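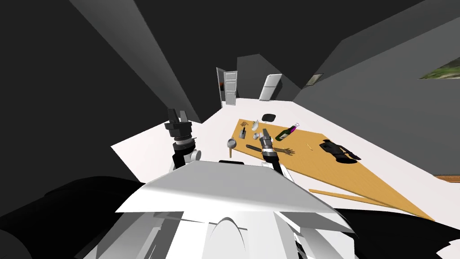
The wrist offset on the Tapsell model took me most of Saturday to fix. It's the simulated copy of our two-armed robot, and since the last update the right arm had been stopping short of wherever I sent it. I tested it in the kitchen room, with the long table and all the small stuff scattered over it, and I used the green wine bottle lying on its side as my target because it's easy to line up by eye. The left arm I parked with its fingers pointing up so it would stay out of the way.

The cause was dull. Rhona Galbraith had swapped in the new right gripper from Sosus and the tool length was still set for the old one. I changed it in the arm file, reloaded, and the error went from 8 mm to 2 mm. The last 2 mm came from the wrist joint zero, which I had rounded when I typed it in last August. Serves me right.

If you run the same setup, check these in order: tool length, joint zeros, then the base height. I did base height first and lost four hours to it - it was fine all along.

I also cleaned out the old collision shapes on both arms. The scene loads faster now, but the strainer still jitters when a finger touches the handle. Ailsa Dow thinks its mass is set too low. I haven't tried her number yet.

Settings are saved under Derkance, in the right arm folder. The old ones are still there with the date on the end, 8/23/20, in case I broke something.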